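September 17, 2022

Saturday, and I did almost nothing but mess with the Zurkden kit, so the laundry is still in the dryer and I had cereal for dinner. No regrets! The trial has 3 weeks left on it and then I either pay up or box everything and send it back, and I want to have an opinion by then that isn't just "ooh, robot."

So, the good stuff first. The arm itself went on the table in April-me's dream amount of time (April-me was the one who got on the waiting list, after that long phone call with Dandard where they tried to sell me the bigger one). Four bolts, one power brick, one cable to the laptop, and it woke up and found its own home position. The software is called Ondico and I kind of love it. You drag the arm where you want it, tap the space bar, drag it somewhere else, tap again, and it plays the whole thing back. I had it doing a little bow before lunch.

Then I got ambitious. What I want is key pressing. Saulius Raudsepp at work has been testing keyboards by hand for ages and his wrists are shot, and if this thing can sit there and poke the same key all night I'm pretty sure I can get the boss to spring for one. The brochure says "desktop input testing" right on the second page, so I'm not asking it to juggle.

Went okay? The Q key was easy, and so was Tab. Caps Lock it hit too hard and I yelped at it like it could hear me. The trouble is the fingers are kind of fat when they're closed, so anything in the middle of the letters takes a lot of nudging, and half the time I got two letters for the price of one. There's a skinny tip you can buy separately - of course there is - and I put it in the cart and took it out again twice.

Ran a long one in the afternoon on the letter A. Set it for 400 presses and went to call Mom. Came back and it had quit at 187 with a message that said "contact lost," no other explanation. Started it over and it finished fine, so who knows. I wrote to support and got a reply in an hour from a Ms. Kazlauskienė, on a Saturday! She thinks the keyboard crept a little on the table and told me to tape it down. I feel dumb for not taping it down. Will do that tomorrow and try the same run again.

Things I don't like so far: the fan noise, the manual (which reads like it was written in 1960 and then left in a drawer), and the fact that the emergency stop is on a cord so short I have to lean over the arm to reach it. That last one is going in my notes in capital letters. The subscription bugs me too. I paid for the trial, I'd be paying for the arm, and then Ondico wants money every month on top - and the arm won't replay saved runs without it.

Still leaning toward keeping it, maybe 60/40. Ask me after the tape.
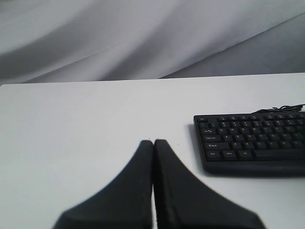 Can I replay my saved runs if I stop paying for Ondico?

Saved runs only play back with a current subscription, so you'd have to start it up again before the arm could use them.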